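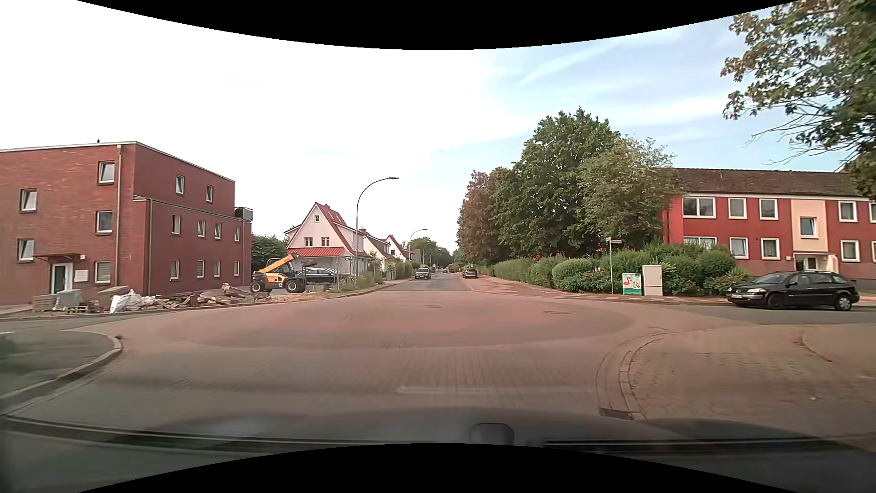 # sterkness-previews

Match previews from the Sterkness amateur soccer league, matched up with what happened in the games. One row per preview. Compiled by Roya Tehrani, with a second pass on the labels by Amirhossein Safavi.

Last edited 25th August.

## Read this before you train anything

I put this together to find out whether preview writers know anything. Going by this data, I doubt it, but the data isn't good enough to settle the question and I'd be suspicious of anyone who says it is. There are 303 previews. If you plan to report accuracy to two decimal places on a test split of that size, please don't cite us.

Several people have asked for a "betting baseline." There isn't one. No bookmaker I know of prices Dutton reserves against Nelbridge, and if one did I wouldn't trust the line.

## What's in it

`previews.csv`

| column | type | notes |
|---|---|---|
| `preview_id` | string | stable between versions |
| `home`, `away` | string | club names, normalized (see below) |
| `text` | string | full preview as published, typos kept |
| `predicted` | string | `home`, `draw`, `away`, `none` |
| `confidence` | int | 1 to 6, assigned by us |
| `result` | string | `home`, `draw`, `away`, `void` |
| `source` | string | `program`, `newsletter`, `forum` |

`clubs.csv` maps the spellings we found to one name each. Nelbridge alone shows up as Nelbridge, Nelbridge Town, N'bridge and "the Bridge." The last one is also what Dutton supporters call their own ground, so check the context before you do a blind find and replace. We did a blind find and replace in the first version.

## How the labels were made

`predicted` is our reading of what the writer meant. Plenty of writers won't commit. "Dutton should have enough, though stranger things have happened" was labeled `home`. "Expect a tight one" was labeled `none`. Amirhossein wanted that to be `draw` and he may have a point. Changing it moves the draw count enough to matter, so run it both ways.

`confidence` is the weakest column here. One of us read the text and picked a number. The other relabeled 50 rows without seeing the first set, and our agreement was poor on everything between 2 and 5. The ends of the scale are usable. I would collapse the middle or drop the column. It stays in the file only so that older notebooks don't break.

`result` comes from the league's own results sheet, which has mistakes. Where the sheet and a match report disagreed, we took the report if it named the scorers and the sheet if it didn't. Abandoned and forfeited games are `void`.

## Known problems

- Home teams are overrepresented as predicted winners. Most previews come from home programs, and a program editor is not going to tell paying spectators that their side will lose.
- Forum posts may have been edited after the final whistle. We dropped the ones with an edit stamp, but the old Heydari forum didn't keep edit stamps, so its posts are all in there. One of them calls the exact score and both scorers. I don't believe it.
- December is thin. Frozen fields meant a lot of postponed games, and previews for postponed games were often reprinted word for word. Up to 20 rows are near copies of another row. Deduplicate before you split, or you'll leak.
- Some previews talk about form, injuries and suspensions. We checked none of it.
- Cup games are mixed in with league games and not flagged. A draw after regular time is `draw` even if somebody went through on penalties.

## Loading

```python
import pandas as pd

df = pd.read_csv("previews.csv", dtype={"preview_id": str},
 keep_default_na=False)
df = df[df["result"] != "void"]
df = df[df["predicted"] != "none"]
```

Leave `keep_default_na=False` in. Without it, depending on your pandas version, `none` may or may not survive the trip.

## Things people have claimed with this data

That longer previews are more accurate. Maybe. Longer previews are also mostly from newsletters, and newsletters mostly cover the top clubs, whose games are easier to call.

That the writers beat "always pick the home side." They do on one split that was sent to us. On the next random seed they didn't.

## License and contact

Labels and club table: CC BY 4.0. Preview texts belong to whoever wrote them and are included with permission from the clubs. If you wrote one and want it out, open an issue with the `preview_id` and Roya will remove it in the next version.

Pull requests that fix a result need a link to a match report. "I was there" has been tried.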